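Materials notes: cups, cans and the white bench

Three changes to bench practice take effect in November. They apply to the Edero room and to the small prep room at Myklebust.

1. Plastic cups

The old mixed stock of drinking cups has been withdrawn and replaced with a single tapered pattern from Jondamow. The delivery was 986 cups, of which 900 are in store and the remainder are out in the rooms. The colour has no bearing on the grade of plastic. It is used only to separate cups in service: blue for water, pink for anything else. Please do not mix the two in one stack. Cups of this shape bind together when nested damp, and pulling them apart by the rim is the main cause of splits in the old stock.

Wash by hand in warm water with ordinary washing-up liquid. Rinse, drain upside down on the rack and store upright once dry. The dishwasher at Edero runs too hot on its standard programme and has already distorted the rims of several trial cups. Scouring pads dull the inside wall and make staining worse. Tea marks come off with bicarbonate of soda and a soft cloth.

2. Drinks cans

Empty cans go in the metal bin under the sink, rinsed and with the tab left on. Leave them uncrushed. The collection firm sorts by shape, and flattened cans have twice been sent back with the mixed waste. Part-full cans must be emptied first. A can lying on its side will carry a small amount of liquid in the shoulder even after it has been poured out, so give it a second tip over the sink before it goes in the bin.

Steel and aluminium may share the bin. Foil may not.

3. White bench coverings

White coverings are to be changed when marked, and in any case after 27 working days. Lay the fresh cover from the back edge forwards and smooth it outwards from the middle by hand. Light creasing is acceptable. Folds high enough to tilt a cup are not, and the cover should be lifted and relaid. Fix corners with low-tack tape only. The brown parcel tape used in the prep room left a residue that took white spirit to shift.

Sugary drinks should be blotted at once and the spot dabbed with cold water. Hot water sets the colour. Covers with a stain that survives this treatment go in the laundry sack, marked side out. 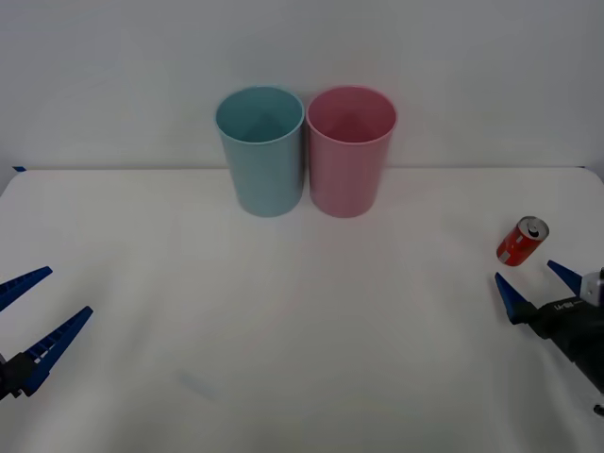
Blue and pink cups at the back of the white table, with a red can on its side nearer the front.

Replacement cups and covers can be drawn from the Etano store between 9 and 11 in the morning. Sign the sheet on the inside of the cupboard door and enter the room and the quantity taken. Split cups should be brought back for exchange so that the stock figure stays correct. The tape is on the lower shelf, next to the bin liners.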